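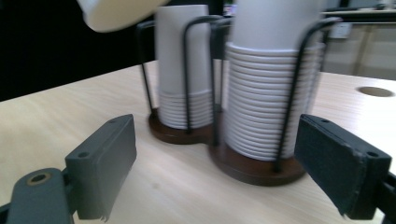
3.2 Building the gripper and picking the first task

I built the hand-held gripper at home over most of June, on a bench that I also needed for everything else, so a lot of the design comes down to what I could reach without getting up. The project name is Drilach. The first version had hard, shiny finger pads and I hated it. Cups slid, the pads clicked on everything, and I kept squeezing harder than I needed to. Bahman Najafi lent me time in his shared workshop (thank you!), and we redid the pads there in one long evening, with a screw hole near the top of each so I could swap them without taking the arm apart.

For the first real task I wanted something boring that would still be hard on the fingers, and paper cups are great for that. They crush, they nest, and pulling one cup often brings a second along. The dispenser stand has two round bases joined together, with bent wire over each one, and the wire is the annoying part. Come in too low and a finger catches on it, come in too high and you get the smooth end of the stack with no rim to help you. Figure 4 has the stand between the open fingers, with both stacks of white cups in place.

I recorded 3,146 short takes in all. Of those I threw out 795, mostly for blur or because I started moving before the recording did (my fault, every time). Prys Kneath went through the rest with me and we argued quite a bit over what counts as a clean grasp. We settled on this: the cup leaves the stack alone, and it can still stand up on the table afterward. A small dent is fine.

Two things I'd change. The mounting arms stick out further than they should, and I bumped the wire with them more than with the fingers. And I'd put the camera a little higher, as the tops of tall stacks run out of view when I get close. Both fixes are in the parts list in Section 5.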